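Reading time: 1 min

A Sunday with the Maglaya robotics club

I visited the open day of the Maglaya club in May, together with my colleague Lilibeth Mercado. The students have eight computers and one project, called Pideck: an arm that must learn to sort small blocks. For now all of it happens in simulation.

Benjie Estrella started the program for us and explained the task. The black arm works over an orange wooden table, with a white box and a few gray-blue pieces in its reach. 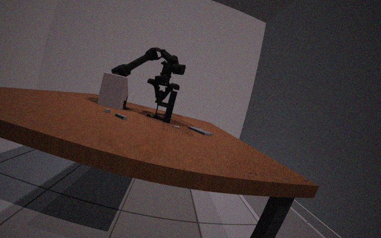
What the students told us

Cherry Mae Javier wrote the grasping part. She keeps a log of 577 trials – the flat pieces are the hardest, she said. Their teacher, Efren Layug, wants 3,000 before the regional contest.

14 shares · 2 comments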